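Section 4: Wrist camera checks and keeping the work surface clear
Trellov bench arm set-up guide, revised Nov 30, 2022 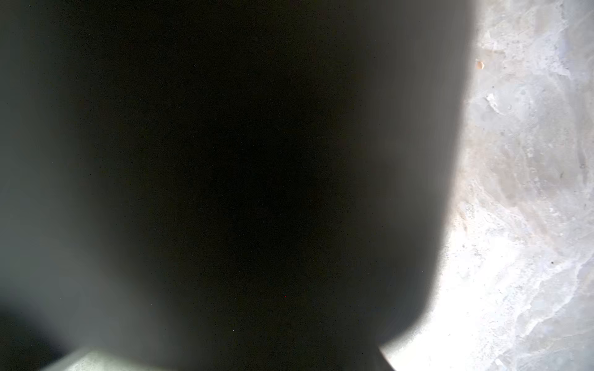
Fig. 4-1. Wrist camera view: gripper finger close in and out of focus, pale mottled surface in focus at right, small tan-orange speck near the top.

I'm Orysia Hrynyshyn, and I look after the arms at our Jonilwood site. Section 3 got your arm bolted down and talking to the controller. Now we get to the part people like to skip, the checks before you let it move on its own. I've written them the way I do them myself, so if I sound bossy in spots, that's how I sound in the shop too.

Our house rule is simple enough: no automatic cycle until the person at the pendant has looked at the surface with their own eyes and then looked again through the wrist camera. Both looks count. The finger hides a big piece of the camera's view when it's in close, and you can't sign off on a patch of bench you haven't seen.

Before you start

You'll need the teach pendant, a soft brush, a dry lint-free cloth and the yellow log book. Tie back long hair, take off your lanyard and roll up loose sleeves. Tell whoever's working beside you that the arm is about to be live.

CAUTION: Keep the arm in manual reduced-speed mode for all of 4.1 and 4.2. Our limit in here is 200 mm per second. The Drodach controller will let you set it higher. Please don't.

4.1 Checking the surface

1. Press the emergency stop, then try to jog the arm. It shouldn't budge. If it does, switch off at the isolator and come and find me.

2. With the stop still pressed in, walk around the bench and look across the surface from a low angle. Crumbs and chips show up much better that way than from straight above.

3. Brush toward the front edge, then wipe with the cloth. No compressed air! It only moves the grit into the finger joints, and I've cleaned enough of those for one lifetime.

4. Release the stop, reset the controller and hold the enabling switch at its middle position. Jog the arm to the park height, 35 mm above the surface.

5. Open the camera view on the pendant and look at whatever part of the surface is showing. A coloured speck like the one in Fig. 4-1 is what you're hunting for. On a pale, blotchy surface the dark flecks are harder to judge, so compare them with what you saw on your walk-around.

6. If you find something, raise the arm, press the stop again and only then put your hand in. Go back to step 2 after you've cleared it.

Note: A blurry finger doesn't mean a bad lens. The focus is set for the work surface, and anything as close as the finger will go soft. What you want crisp is the surface grain. If that's soft as well, clean the lens cover and try again before you touch the focus ring.

4.2 Checking what the finger hides

1. From park height, open the gripper all the way and watch the view as it goes.

2. Jog sideways in small steps until each part of the work area has passed through the clear side of the view. I go left to right, then back toward me. Pick your own order, but stick with it – changing halfway is how a corner gets missed.

3. Watch for marks that travel with the camera. A mark that stays put on the screen while the surface slides past is on the lens cover or the sensor. A mark that slides along with the surface is on the bench.

4. A single stray bright pixel over a dark area is fine to run with. Write it in the log so the next person doesn't go chasing it. If you get a cluster, call Gyu-bin Ra, who has the spare Tekin camera modules and a much steadier hand than mine.

CAUTION: The camera view is an inspection aid. It isn't a safety device, and it doesn't replace the guard, the interlock or the stop button. Never use the picture to decide whether somebody is clear of the arm. Look up and check.

4.3 Handing over to automatic

1. Everybody out of the guarded area, gate shut, interlock light green.

2. Call out "going auto" and wait for an answer from anyone nearby. A nod doesn't count.

3. Run one cycle at reduced speed with your hand beside the stop, then bring it up to the working speed on the job card.

4. Sign the log with your initials, the cycle counter reading and anything odd you spotted, stray pixels included.

Repeat 4.1 and 4.2 at each shift change, after any bump or dropped part, and every 3,000 cycles in between. The counter will nag you on the pendant when you're due. If it locks you out with code 198, the surface check hasn't been confirmed; go back and do it, then hold Confirm until the beep. Lens cleaning and finger pad changes are in Section 5.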